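Gear Reviews > Football > Training Aids

Duman Passing Net: A Season of Use

Posted in July by the Sideline Gear desk

I bought the Duman passing net for a high school quarterback who throws in the backyard most evenings, and we used it from the end of one season to the start of summer workouts. It has three target pockets on a steel frame. The listed price was $100 and shipping was extra.

Setup is easy after the first try. The poles are marked with colored tape, but the instructions show the older model and have two of the corner pieces switched. I had to take the top bar off and start over. Once it's together, one person can carry it across a lawn.

The pockets are the reason to buy it. They hang loose enough to hold a ball thrown hard, and a regulation ball drops down to the bottom instead of kicking back out. Short throws and quick outs are where it helps most. Deep balls are a waste of time on it, as the angle is wrong and you end up chasing them into the neighbor's hedge.

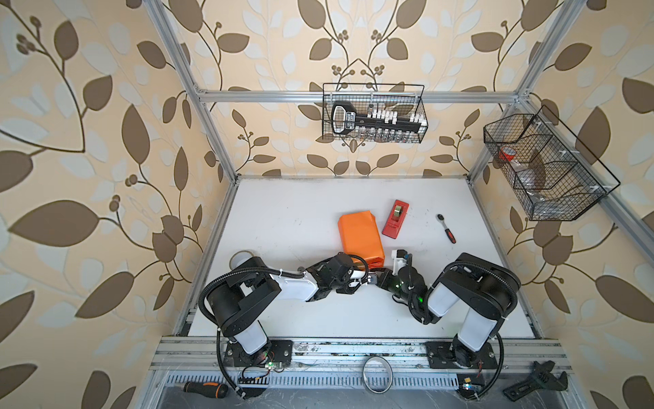
One reader wrote in to say the Brisico net holds up better in wind and costs a little less. I have thrown on the Brisico, and that's fair as far as wind goes. Its pockets are smaller, though, and younger kids get frustrated with it.

We kept a tally on the garage wall and stopped at 3,166 throws. By then the middle pocket had a tear at the left seam and the elastic along the top had gone slack. I fixed the seam with fishing line. The frame has a little rust at the feet from sitting on damp grass, nothing serious. Duman sells replacement pockets, and mine came in the right size.

The weak point is the ground stakes. They are thin and bend in hard soil. I swapped them for a set from the hardware store.

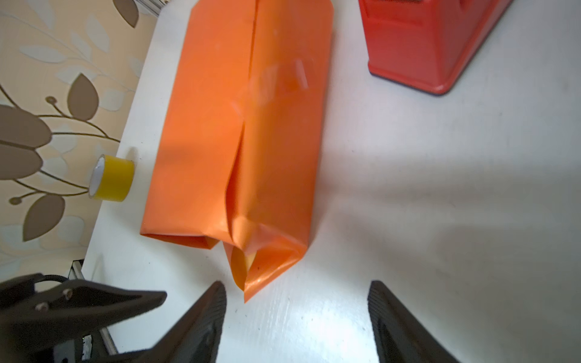
Will it work for a kicker? Only for warmups, because the net sits too low to catch a full kick and the top bar is in the way.

I would buy it again for a quarterback or a receiver working alone. Skip the carry bag, the zipper on ours split.

Comments

cover2dad: Same problem with the stakes. Sandbags on the feet work fine.

rt46: Does the frame fold flat or do you have to take it apart every time?

gridiron_mom: You have to take it apart, rt46. We just leave ours up until the snow.

Tagged: passing nets, quarterback drills, backyard practice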